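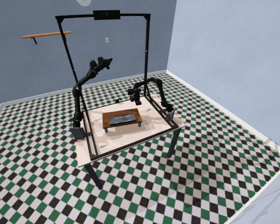

This part of the guide explains how to install the Vokska click tile in a dry indoor room, on the diagonal. If you want the tiles parallel to the walls, please use the previous part, because the marking of the room is different. The diagonal layout asks for more cutting and more patience, but the room looks wider with it, and small errors of the walls are less visible. It can be made in one color, in two colors, or in three colors, such as black, white and green squares turned to diamonds and going on from the back corner to both sides. A white baseboard goes well with dark cut tiles along the wall, and we advise to take it off before the work and put it back at the end.

Read the complete part one time before you open the boxes. Opened boxes can be returned only if the paper band of each stack is not broken.

3.1 What you need

Vokska tiles, 300 mm side, in the colors of your plan
Narninov underlay, in rolls
Kinsella edge strip for doorways
Spacer wedges, 4 mm
Rubber mallet with a white head (a black head leaves marks on light tiles)
Tape measure, long straight ruler, chalk line, pencil
Cutting knife with hook blade, or a fine saw
Vacuum cleaner

The underlay is not included in the tile box. The wedges are included, but only in boxes of the starter type. Look at the label on the short side of the box.

NOTE: Buy all the boxes of one color with the same batch letter. Between two batches a difference of tone is possible, and it is most visible with the green and the white. If you must use two batches, mix them in the whole room and do not finish one batch first.

3.2 Preparing the room

1. Empty the room. Heavy furniture which cannot leave the room can be moved from one half to the other, but then the work takes longer and the chalk lines must be protected.
2. Remove the baseboards. Write a number on the back of each piece and the same number on the wall.
3. Check the old floor with the long ruler. Put the ruler down in several directions. Where light comes under the ruler, mark the place with pencil.
4. Fill the low places with a floor filler and sand the high places. Let the filler dry as long as its maker says.
5. Vacuum the floor, also the corners and the door frame. One small stone under a tile is enough to make a click noise for years.
6. Put the closed tile boxes flat in the room and leave them until the next day. The relative humidity of the room must stay under 60 percent during this time and during the installation.

CAUTION: Do not install over carpet, over loose boards, or over a floor which is damp from below. A concrete floor must be tested first. The test sheet is at the end of this manual.

3.3 Laying the underlay

1. Unroll the Narninov underlay with the printed side up.
2. Bring it to the wall but not up the wall.
3. Put the next strip edge to edge. The strips must not overlap.
4. Close the joints with the tape which comes in the middle of the roll.
5. Cut around pipes with a cross cut and fold the small corners away. Do not leave them folded under the tile – cut them off.

The underlay can be walked on with clean shoes. Chalk holds well on the printed side, but it can be rubbed off by knees, so renew the lines when they become weak.

3.4 Marking the diagonal

1. Find the middle of each wall. Do not count small niches or the depth of a doorway.
2. Snap a chalk line between the middles of opposite walls. The two lines cross at the center of the room and they should be square to each other. If they are not, keep the line which begins at the main door and correct the other one.
3. From the center, measure 600 mm along each of the lines in both directions, and make a pencil mark.
4. Join each mark with its neighbor. You get a square which stands on its corner.
5. Find the middle of each side of this square and mark it.
6. Snap a long chalk line through two opposite middle marks, passing by the center, until the walls. Repeat with the other two. These two lines are your laying lines.

If a laying line does not pass exactly by the center, one of the marks is wrong. Measure again before you continue. It is tempting to go on with a small error, but on the diagonal it comes back at the wall as a row of triangles which become bigger and bigger.
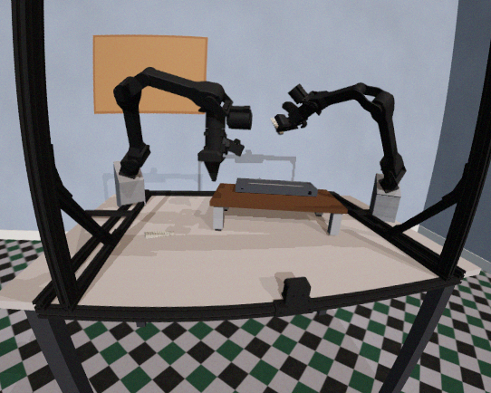
Zusow Flooring – Technical Documentation Department

3.5 Laying the first tiles

1. Put the first tile with its corner on the center and two of its sides exactly on the laying lines. The sides with the tongue must look toward the wall where you will finish.
2. Click the second tile to the first along the laying line. Hold it a little inclined, push, and lower it. You should hear a short dry sound.
3. Hit softly with the mallet on the joint if it stays open. Never hit on the corner of a tile.
4. Make a first row of full tiles until no full tile fits before the wall.
5. Come back to the center and lay the row on the other side in the same manner.
6. Fill the four parts of the room, one after another, always from the center outward.

For three colors, begin each new row with the next color of the order. When row one begins with black, row two begins with white, and row three begins with green. After this the order starts again. Lay the first rows without clicking, stand up, and look at them from the door. A mistake in the order is quick to correct at this moment. Later you will have to open the floor until that place.

NOTE: To open a joint, do not pull upward with a screwdriver. Slide the tile along its joint, tapping with the mallet against a piece of wood. Tiles opened more than a few times do not hold well anymore and should be kept for cutting.

3.6 Cutting at the walls

Most tiles at the wall will be triangles or five-sided pieces. Cut them only when all the full tiles are laid.

1. Put wedges against the wall. The 4 mm gap must stay free on all sides of the room, also at pipes, columns and door frames.
2. Lay a loose tile exactly on top of the last full tile.
3. Put another tile over it, turned so that its corner touches the wedge, and draw the line with pencil on the loose tile.
4. Cut with the hook blade in several light passes along the ruler. With the saw, cut with the face up.
5. Try the piece without force. If it must be pressed in, it is too large.
6. Click it and put a new wedge.

Keep the second half of each cut tile. On the opposite wall it often fits, if the room is regular. Write the color row on the back so you find it again.

CAUTION: Keep the free hand behind the blade, never in front. The cut edge of the tile is sharp and we recommend gloves for carrying the pieces.

3.7 Doorways

1. Cut the Kinsella edge strip to the width of the doorway.
2. Fix the lower rail on the old floor with the screws from the bag. The rail must not be screwed through a tile.
3. Lay the cut tiles until the rail, with the same gap as at the wall.
4. Press the upper part of the strip into the rail, beginning at one end.

If a door does not pass freely over the strip, shorten the door. Do not sand the strip, the surface will become white.

3.8 Finishing the room

Remove all wedges. Put the baseboards back by their numbers and nail them to the wall only. A baseboard which presses on the tiles will stop the floor from moving, and in August the joints can rise. Vacuum the dust of cutting before you walk on the floor in outdoor shoes.

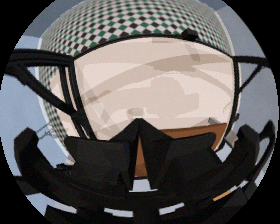

Care and Loading

4.1 First days

The floor can be walked on at once. Wait until the next day before you bring the furniture back, and do not wash the floor in this time.

4.2 Cleaning

1. Vacuum with the soft brush.
2. Wipe with a mop which is well squeezed. Standing water goes into the joints.
3. Use a neutral cleaner, without wax. Wax makes the white tiles yellow and cannot be removed completely.
4. For marks of shoes, use a clean eraser of the school type.

Steam cleaners are not allowed on Vokska tiles.

4.3 Furniture and equipment

One leg or foot may carry up to 300 kg if it stands on a flat plate. The plate should be as wide as possible and have felt or hard rubber without black color under it. Place the legs so they do not stand on a joint when you can avoid it – with the diagonal layout this is not always possible, and a bigger plate is then the solution. Do not screw any furniture through the floor.

For heavy tables and platforms, proceed in this order:

1. Lay a clean board on the path from the door.
2. Carry or roll the piece on the board. Do not drag it, even with felt.
3. Lower one side, put the plates, then lower the other side.
4. After some weeks, check the plates and turn them if they have moved. 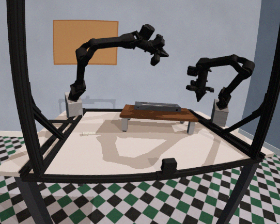
Fig. 4. White square platform inside a black frame, with a small wooden table.

4.4 Replacing one tile

If a tile near the wall is damaged, take off the baseboard and open the rows until this tile. For a tile in the middle of a large room, it is faster to cut it out:

1. Make a cross cut from corner to corner with the hook blade, without going into the underlay.
2. Lift the four pieces from the middle.
3. Clean the grooves of the neighbor tiles.
4. Cut off the tongue of the new tile with the knife.
5. Put small drops of joint glue on the grooves, lower the tile, and wipe the glue which comes out.
6. Put a weight on it overnight.

Keep at least one closed stack of each color in a dry place for this work. Store the tiles flat, never standing on the side, and leave the box label on, as the batch letter will be asked when you order more.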